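4.2 Surface wear in reusable containers

Containers in the return loop between Breltdale and Jundby were inspected at the end of October, after the last full shipping cycle of the season. The loop moves dry goods only, so corrosion was left out of the scoring and the inspection was limited to mechanical damage. Each container was emptied, brushed out and placed under a lamp set at a low angle, which makes shallow marks easier to see. Walls and floors were scored separately on a five-point scale.

The Bakilana sample consisted of 200 containers drawn from the return stack. Of these, 83 had a floor score of 3 or higher. Wall scores were lower in all size classes, and the difference was largest in the deep containers. Two mechanisms may explain this. Goods rest on the floor during the whole trip and shift slightly with vibration, while they touch the walls only during filling and emptying. Sloping walls also guide falling goods toward the bottom, so that a contact on the wall tends to be a brief glancing one.

The marks themselves differed in form. Wall damage was mostly long and narrow, and could be traced with a fingertip only in the worst cases. Floor damage was mostly broad, with soft borders, and neighboring marks often ran together. The same contrast is found in bins used for other purposes: in Figure 4 the far wall carries thin pale scratches, and the floor has dark scuffed blotches and speckled patches along its lower half. The scale used here gives a single number to each surface and does not keep this distinction. Two graders who agreed on the score sometimes disagreed on which kind of mark had led to it.

Repeat grading was done on a subset by the Tristar depot staff, who had not seen the first scores. Agreement was good at both ends of the scale and weaker in the middle - a pattern also seen in the pilot round. Most disagreements involved floors with many small patches, where the total worn area is hard to judge by eye.
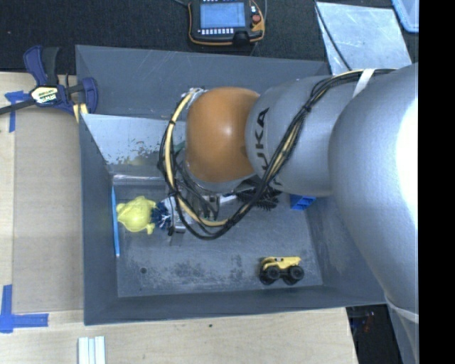

For these floors a printed grid was laid over the surface and the worn cells were added up. The grid raised the time per container but brought the two sets of scores closer together, and it was kept for the remaining inspections. Scores obtained before its introduction were not corrected.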